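Teleoperated Table Tasks: Gallery

Kallow bench, Drisville workshop. Captions and notes by Njål Amundsen.

This page collects material from the July block of demonstration recording on the two-arm bench. An operator drives both arms by remote control, the controller logs joint positions and gripper width for each arm, and a fixed camera records the table. One pass through a task, from arms at rest to arms at rest, is stored as one episode. The block closed at 835 episodes, of which 419 were kept for training after review.

The bench is used for table tasks: setting, clearing, sorting dishes from food, righting and stacking cups. All of them draw on the same stock of cups, bowls, plates and play-kitchen sized objects, so a layout can be changed between episodes in a few seconds. Layouts are varied by hand. We tried a printed placement grid in the first sessions and dropped it after operators began to memorize the reach for each cell.

Left and right are always given from the robot's side. On the table camera this reverses them: the right arm shows up on the left of the picture and the left arm on the right. File names, captions and review comments all use the robot's convention.
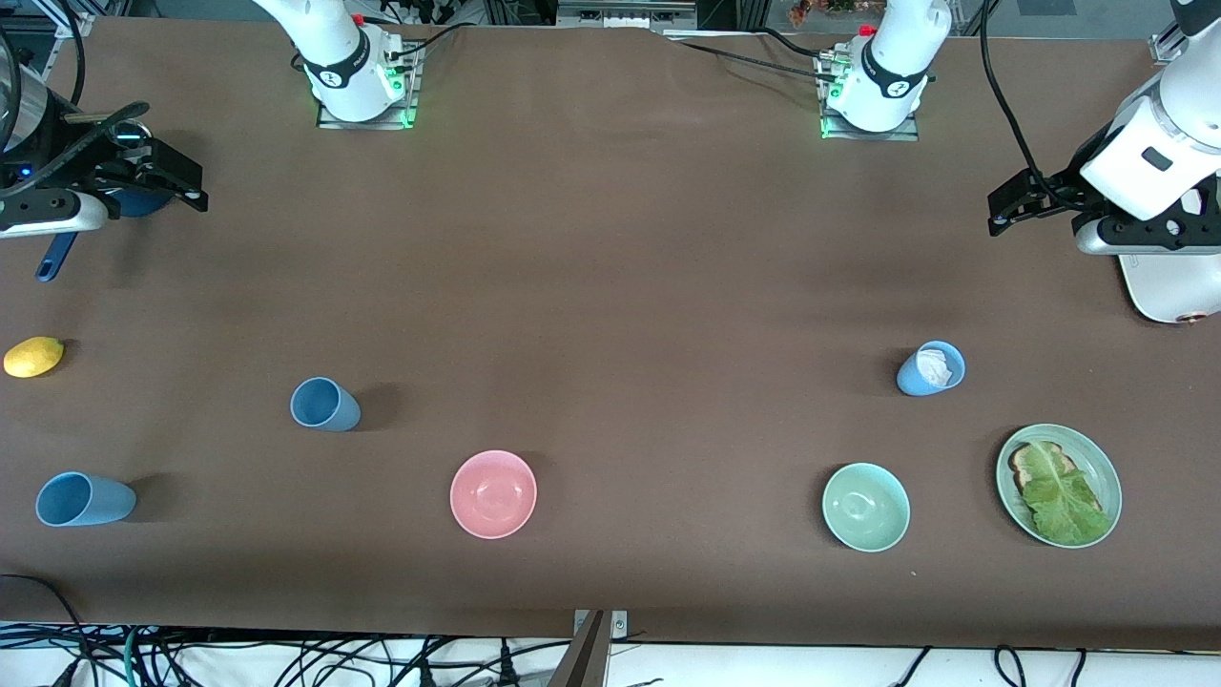

Cups are the most common source of rejected episodes. A standing cup can be taken by the rim or across the body, and either is accepted. A cup on its side has to be approached so that the wrist can turn it upright without a second grasp, and the choice of approach depends on which way the opening faces. Operators who commit to the nearer arm too early tend to end up with the wrist near its limit halfway through the turn. The log shows this plainly as a slow stretch in the last joint followed by a release and a retry.

Retries are kept if the object stays on the table and the second attempt follows without a long pause. Episodes with a collision between the arms are removed. Episodes in which the operator stops to think for more than a few seconds are trimmed where possible and removed where not.

Operator station. The operator holds one handheld controller per arm. Motion is scaled down by default and can be switched to full scale with a thumb button. New operators work at reduced scale for their first 60 episodes. Most stay there by choice for cups and switch up for long moves across the table.

Hand guiding. Part of the early material was recorded by hand guiding instead, with the motors in a compliant mode and a person moving each arm directly. It gives smooth paths and good contact behavior, but the person's hands and sleeves enter the camera view, and two people are needed as soon as both arms move together. We still use it for short contact motions such as pressing and wiping. It is not mixed with remote episodes in the same training set.

Camera. The table camera is fixed and is not moved during a block. Its position is checked at the start of every session against a reference still. If it has shifted, it is put back before recording resumes, and the session notes record the correction. Exposure and white balance are locked. Fevov supplied the mount, which replaced a clamp arm that sagged over the course of an afternoon.

Cups, bowls and soft items. Bowls are grasped at the rim with one finger inside. Plates are the hardest shape for a parallel gripper and usually have to be tilted or slid before a finger will go under the edge. Tissue and leaf shapes deform on contact, and the logged gripper width says little about whether they are held. Reviewers judge those grasps from the video alone.

Review. Each episode is watched once at double speed by someone other than the operator. The reviewer marks success, number of grasp attempts per object, and any use of the wrong arm. We follow the marking scheme drawn up by Dönmez for the earlier single-arm work, with one field added for handovers. Disagreements go to a second reviewer, and the second mark stands.

Playback. Before a session is archived, a handful of episodes are replayed on the arms with the objects put back in their starting positions. Playback of a good remote episode ends within a finger's width of the original for bowls. Cups on their sides are less forgiving, and a small error in placement is enough to push the cup away on approach.

The next block is planned at 2,000 episodes with the same objects and the same camera position. Handover tasks will be recorded first, then clearing. Cable routing behind the arms will be redone before it starts, and the reference still will be taken again after that work.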